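April, page 12 – the Dell tower

Back on the old desktop after lunch. Évan had already dragged it over from the Pimentel shelf and left a sticky note on it saying "yours", so I guess it's mine. It's going in the Tanine pile once I've been through it, which means every part gets a line in the sheet and a bag if it's small enough to lose.

Side panel came off without a fight. Two years of these and I still expect to need a screwdriver every time! Laid the case down flat on the slatted table so I could get at everything from the top. Watch out for the slats, by the way – small screws go straight through the gaps, and I spent eleven minutes under there last week with a flashlight looking for one that was in my sleeve.

Blew the dust out first, outside, at the back door. Then wrist strap on, and I went for the processor. The lever on these is stiff at the start of its travel and then lets go all at once, so keep a finger on it. If you let it fly it'll smack the capacitors sitting next to the socket, and those don't like being smacked.

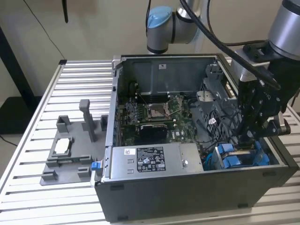
Dell tower on its side, socket empty and lever up. Drives are the blue carriers, lower right.

I'd like to leave the lever up until the board is tagged. Évan Rey, if you're reading this, please don't close it to be tidy. I know you. A closed lever reads as "chip inside" to anybody going down the row, and we've already logged one board wrong that way (Narkar batch, still not fixed in the sheet, sorry).

Drives next. The blue carriers in this one are the nice kind – squeeze the sides and pull, no tools. Mind the blue cable that curves right next to them. Unplug it at the connector and don't pull on the cable itself, I did that on the last tower and got a connector shell in one hand and wires in the other. Both drives and cables go in the Nako bin, not the gray one.

Power supply I'm leaving in for now. I want to copy down what's on the black label before it moves, and my reading glasses are in the car.

Bag labels: we're up to 1903, so start there. There were 200 in the new roll and it's going faster than I thought, mostly my fault for labeling things twice.

Still to do:
Write the label numbers on the sheet
New thermal paste, the old tube is a rock
Ask Évan where the short Phillips went
Fix the Narkar line

Stopped at 4:40. Case is staying open on the table overnight, so no coffee near it please.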